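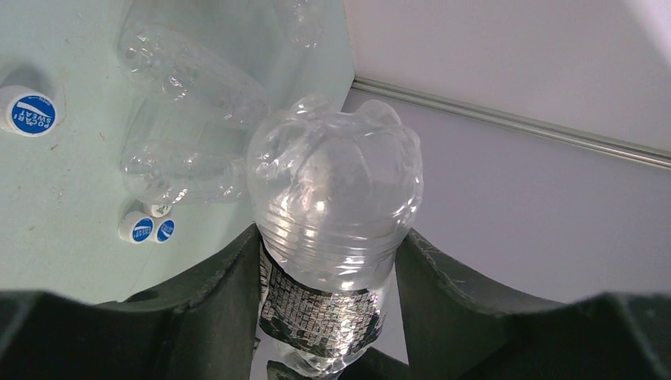

Pruriscombe moves drink bottles to a separate stream, caps off

9 Nov 2018

Clear plastic drink bottles in Pruriscombe will be collected apart from other plastics starting with the next billing cycle, and residents will be asked to take the caps off before putting the bottles out. The change covers 3,957 households on the curbside route and the drop-off shed on Moura Road. Glass, cans and paper stay as they are.

The sorting contract is held by Moltora, which has run the town's transfer station for six years. Under the old arrangement all rigid plastics went into one bin, were baled together and were sold as mixed grade. Under the new one, clear bottles are pulled out, stripped of caps, crushed and baled on their own. The buyer is Fadau, a flake producer that washes and grinds bottle plastic for resale as sheet and fiber stock.

"A mixed bale sells for very little, and in two months this year we paid to have it taken away," said Sowmya Shetty, operations manager at Moltora. "A clear bale with the caps out is a product. The difference is mostly hand work at the front end."

The price gap is written into the contract. Fadau will take clear bales of 900 pounds or more, wire tied, with a limit on loose caps and a separate limit on colored plastic. Bales over either limit are priced as mixed grade. Bales with visible liquid are refused at the dock and go back at Moltora's cost.

What comes in

A trial ran from June at the drop-off shed, using bottles left by residents with no special instructions. Staff weighed the loads and graded each one by hand on a light-colored table, where clear plastic is hard to see but caps and labels are not.

Most of what came in was single-serve water, tea and sports drink bottles. Condition varied a great deal. Some bottles arrived whole with the cap screwed down, some were crushed flat with the cap gone, and a good share were crushed with the cap still on. The last group causes the most trouble. A bottle flattened and then capped holds its shape, but one capped first and then squeezed traps air and springs back in the baler, which leaves soft spots in the bale and can loosen the wires.

Caps are the other point. Bottle bodies of this type are PET. The caps are usually polyethylene or polypropylene, which are lighter than water, while PET sinks. The two can be split in a float tank after grinding, and Fadau does have a tank, but every pound of cap material that goes through it takes up room and has to be skimmed. Caps collected loose and clean can go straight into their own sack and be sold as a separate grade.

Size and color do not matter for the cap sack. White screw caps, black ones and printed ones such as the blue-topped Pocari Sweat cap all go in together. Metal closures do not.

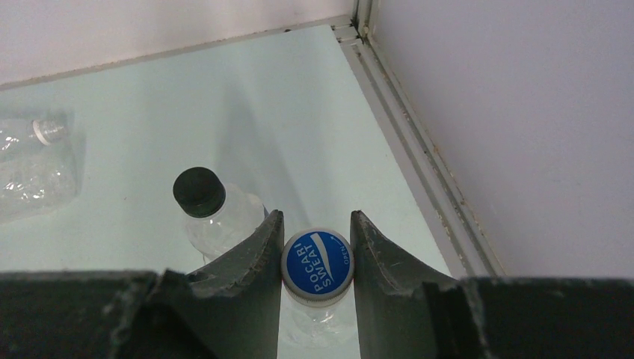

Caps, rings and necks

Residents are asked to remove the cap only. The thin ring that stays on the neck after the cap is twisted off can be left in place. It takes a cutter to get it off, the weight is small, and Fadau's limit was set with the rings counted in.

Pump tops, trigger sprayers and flip lids with a metal spring should go in the trash. They are not covered by the cap sack and the springs damage grinder blades.

The order of work recommended for the kitchen is short. Empty the bottle, give it a quick rinse, drop the cap into a jar or bag, flatten the bottle and put it in the clear bin. The cap should not go back on afterward. Loose caps must be bagged, as they fall through the gaps in the curbside crates and end up in the street drains. A tied bread bag is acceptable. The drop-off shed has a barrel.

Shetty said the rinse does not need to be thorough. Sugar residue washes out at the flake plant. Milk and oil do not come out as easily, and bottles that held either one should stay in the mixed plastics bin for now.

Labels

The question raised most often at the October public meeting was whether labels have to come off. They do not. Sleeve and wrap labels are removed at the plant by a hot wash and an air separator, and the contract puts no limit on them.

There is still some benefit in pulling off the ones that come away easily. Full-height sleeves in particular hide the color of the bottle underneath, and a sorter who cannot see whether the plastic is clear or tinted has to slit the sleeve or set the bottle aside. During the trial, dark labels and bright orange ones were quick to spot on the table and so were graded first.

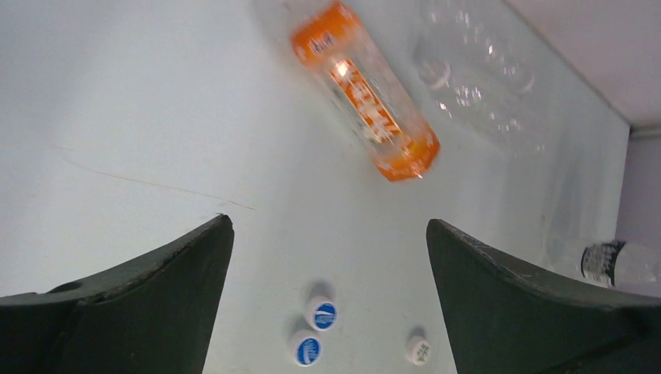
Bare bottles took longer to grade than expected. With no print on them they tend to vanish against a pale surface, more so when crinkled, and sorters working at speed missed them at the edges of the pile. Moltora will put a darker mat on half of the table and compare pick rates over the winter. Lighting will also be lowered and moved to the side, as overhead lamps throw bright spots off the ribs and make a bottle look labeled when it is bare.

Half-torn labels are treated the same as whole ones. Paper labels with heavy glue are less welcome at the plant, but they are uncommon on drink bottles and no rule has been written for them.

Volumes and cost

The town expects the clear stream to bring in 645 bales in the first full contract year if household return rates match the trial. Bales may be stored at the transfer station for up to 30 days, under cover, before they are shipped.

Capital cost is low. The sorting table, cap barrels and a second bale scale are already in place. The town will spend $2,000 on printed bin stickers and a mailing, paid from the existing solid waste account. No increase in the household fee is planned for the current budget year. The fee for the year after depends on the bale price, which is reset each quarter.

Herman Halim, who manages the solid waste account for the town, said the budget assumes that one in four clear bales will miss the grade during the first months and be paid at the mixed rate. "We did not want to plan around perfect bales," he said. "If people take the caps off, the number improves. If they do not, we are still slightly ahead of where we are now."

Crews will not reject a crate for caps left on. A tag will be placed on the handle the first two times, and after that the address is passed to the town office for a mailed reminder. Crates with glass in the clear bin will be left at the curb — that rule is unchanged.

Crushing

Advice on crushing was changed after the trial. The earlier leaflet said to leave bottles whole, on the grounds that flattened ones are sometimes mistaken for paper by sorting equipment. Moltora grades this stream by hand, so the concern does not apply, and whole bottles fill a crate at least twice as fast.

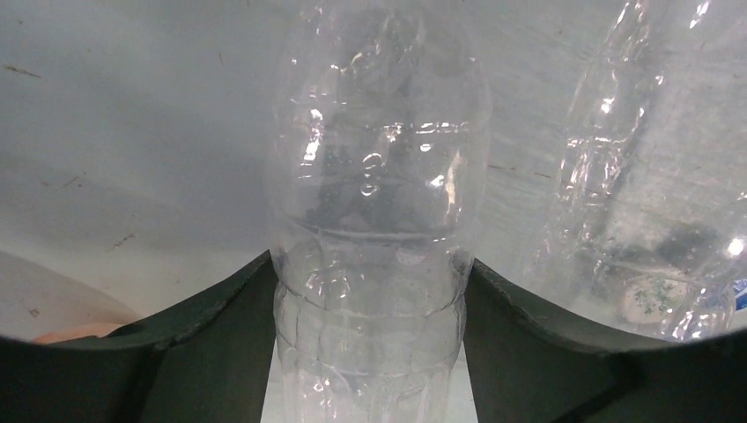
A bottle with molded ribs and panels is stiffer in the lower half than in the shoulder and is easier to flatten if pressed from the side, starting just under the widest part. Twisting also works but tends to leave a tight roll that traps liquid in the folds. Small bottles under 12 ounces do not need to be crushed at all.

Thicker bottles of the kind used for carbonated drinks, with a lobed base, will not flatten fully by hand. The base is the stiffest part and can be left as is. These bottles are accepted whole and the baler handles them, provided the cap is off.

Tinted bottles, green and light blue included, are outside the clear grade and remain in mixed plastics. Fadau has said it may take a light blue grade later next year, but no price has been offered. Food trays and clamshells marked with the same resin number are also excluded. They are formed in a different way and break into fines in the grinder.

The bin stickers list accepted and excluded items and will be delivered with the next water bill. The drop-off shed on Moura Road keeps its present hours, and the cap barrel is to the left of the door. Bagged caps from schools and clubs can be brought in by arrangement with the transfer station office.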